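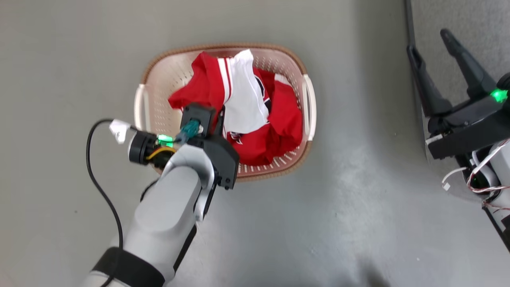 The Case Against the Secret Ingredient

My neighbor Edivaldo Rangel makes a pot of black beans that I would walk through sleet for. Last July I asked him what was in it and he got a look on his face like a man guarding a bank. "There's a little something," he said. I asked what. "A little something," he said again, and gave me more rice.

I have now heard about the little something from at least five different cooks, and I've come to believe that it's almost always soy sauce. When it isn't soy sauce it's instant coffee. Once, in the case of a much-discussed chili at the Pumthorpe street fair, it was a spoonful of grape jelly, and I know this only because I was standing behind the cook at the grocery store the night before and he had nothing else in his basket but beef and a jar of it. He saw me see it. We have not been close since.

My complaint is with the secrecy. The jelly was fine. Home cooks have somehow picked up the manners of soft drink companies, as if there were rival firms parked on the street with binoculars, waiting to bring your potato salad to market. Colton Beaudoin, who I've known since we washed dishes together at a place called Engström, once handed me a recipe card for his mother's ginger cake with one line missing. He'd copied it out by hand and left a gap where the line should have been. I baked it anyway. It rose like a paving stone. When I called him he laughed for quite a while and then said he'd have to ask her.

She said no, by the way. I've met this woman at two weddings. I've held her coat.

There is an argument on the other side and I'll give it its turn. A dish can be the one thing a person is known for, and if everyone on the block can make it, then what do you bring to the party? I do feel the pull of this. I have a lemon bar. People ask for the lemon bar, and when I come up the walk with the pan I see their faces change in a way they don't for me alone. If someone else showed up with the same lemon bar I would have to get by on conversation.

But I've given that recipe to anyone who asked, and in all these years I've met exactly one person who went home and made it. That was Wendelin Danzer, and she swapped the butter for oil, cut the sugar in half, used limes because she had limes, and then told me it was nice but she didn't see what the fuss was. So there's your industrial espionage. You can print the thing on a billboard. Most people want the recipe the way they want your vacation photos, as a courtesy, and it'll live in a drawer under the takeout menus until they move.

The ones who do cook it will get it wrong, too, and wrong in their own direction. I used to think this was a flaw in recipes. My oven runs 26 degrees hot, a fact I learned after years of blaming flour. Edivaldo's bean pot is older than his kids and has a lid that doesn't fit. You could have his list down to the last bay leaf and you'd still come up with your beans, made in your pot, on a night when the phone rang and you let the onions go a shade too far. Maybe they'd be better. He should be so lucky as to find out.

What really gets me is how much goes missing. My grandmother's pickled beets went with her. She never wrote them down, and she shooed us out of the kitchen when she made them, and I have since made 344 jars of beets, all labeled and dated, trying to find the one that tastes like the jar on her back step. I've tried cloves. I've tried allspice, brown sugar, white sugar, and a horrible week of star anise. I got close one year and, being an idiot, hadn't taken notes. Whatever she was protecting, there isn't a living soul left to steal it from her, and I'd give almost 300 dollars for the index card.

Compare that with Sebastião Teixeira, who taught the bread class I took above the hardware store. He couldn't stop telling you things. He'd tell you what flour he bought and what he used to buy and why he was mad at it. He gave out his starter in old mustard jars to people he'd met that evening. Half of those starters were surely dead by the end of the month (mine was, and I'm sorry) but somewhere out there a few of them are still burping away on a counter, and when his own got thrown out by a houseguest who thought it had gone off, he had a new batch by lunchtime from a student down the street.

So I've started a small campaign. When people ask what's in something, I tell them all of it, including the embarrassing parts. The gravy has a bouillon cube in it. The pie crust is from the freezer case in the winter months. The famous salad dressing that Noman Kakakhel has asked me about three times is the back of the mustard label plus a clove of garlic, and I told him so at the table, in front of guests. He looked let down, I'll admit. He'd been hoping for a monastery.

He asked for it in writing anyway, and I sent it to him with every line in place. I also sent Colton the lemon bars, with one line missing. I'm waiting to hear how they came out.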